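2/13/24

Shoulders like concrete tonight. I did the long shift at the console and I can still feel the armrest in my left elbow, but I want to get this down before I forget it, because it was one of the better days since I started on the suturing set.

So, the count. We're at 1784 recorded stitches in the main folder, and that's after I went through and pulled the junk. The goal is to have enough by April to train the next round, and I think we'll make it if the foot pedal on the console stops sticking. I wrote it up again. Somebody had put a sticky note over my last sticky note.

I spent the first hour just labeling, which I always tell myself I'll do right after recording and never do. There were 98 clips waiting from last week, all with names like "good maybe" and "good maybe 2." I gave each one a start and a stop and marked the tricky bits — needle in, needle out, first wrap, second wrap, pull down. The wraps are what take forever. Where does a wrap even begin? When the thread touches the jaw? When the driver starts its little circle? I picked "touches the jaw" and wrote it on the whiteboard so I'd stop changing my mind. If I label it three different ways, Sarkine is going to learn it three different ways, and I'll have earned it.

(Sarkine is the model. The one before it was Joshi, and Joshi loved to grab thin air. It would close the jaws just short of the thread, very confidently, and then carry on with the whole knot with nothing in its grip. I miss it a little.)

After that I got to drive, which is the fun part! I did long runs on the pads with several cuts, where you leave the finished stitches in and keep going. The old set was almost all one clean cut per pad, and a model trained on that gets thrown by anything extra lying around. A real closure has knots and tails all over the place, so the examples need them too. Same with loose thread. I used to tidy it off to the side before every take, and now I try to leave it wherever it falls.
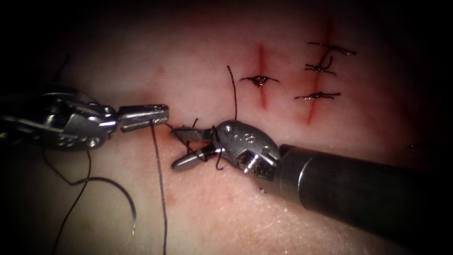
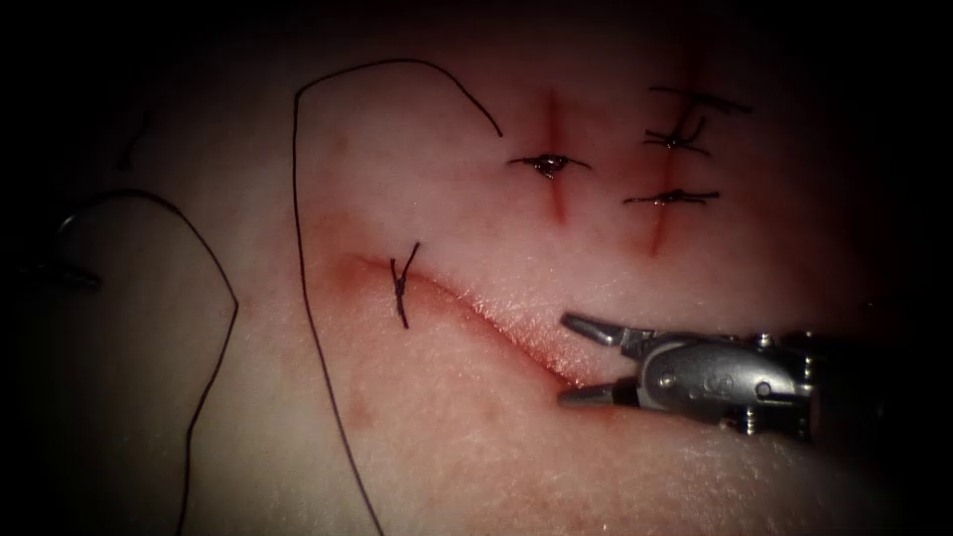
Same pad, two different moments: winding the thread for a knot in the first, jaws open by the long cut in the second.

I like the winding one. That wrap is the move I've been practicing since Driltberg, when I could not get a loop to stay on the forceps to save my life. You have to let the thread be a bit slack, and every instinct says pull. I pulled and pulled, and it slid off and off. Now my hands mostly know it, and I can't explain it any better than that, and I guess that's the whole argument for recording hands instead of writing rules.

What I'm less happy about is how dark it gets toward the corners. The middle of the pad is bright and lovely and then it just drops away. I found one strand in a clip today that I had to chase back and forth for ages before I could say where it went. If I can't find it, I don't see how the model is supposed to. I asked if we could try a second lamp and got a "let's see," so I'll ask again.

Also tried something new after lunch. For 10 takes I messed up on purpose — dropped the thread, missed the grab, started a wrap the wrong way around — and then fixed it without stopping the recording. It felt so wrong! Years of trying to be neat and now I'm fumbling for science. But we have hardly any recoveries in the set, and when the model slips it has no idea what a person would do next, so it freezes up or does the same wrong thing again, harder. I put those takes in their own folder so they don't get mixed in with the clean ones until we decide how to weight them.

The Nomlow backup ran while I was packing up and it said 114 files copied. I checked it twice and then sat there like a fool watching the little bar anyway.

Tomorrow: ask about the lamp, finish the wrap labels, order more black thread (we're on the last box), and bring the cushion from the car for that armrest. And eat before noon. I did a terrible knot at 11:30 and it was pure hunger.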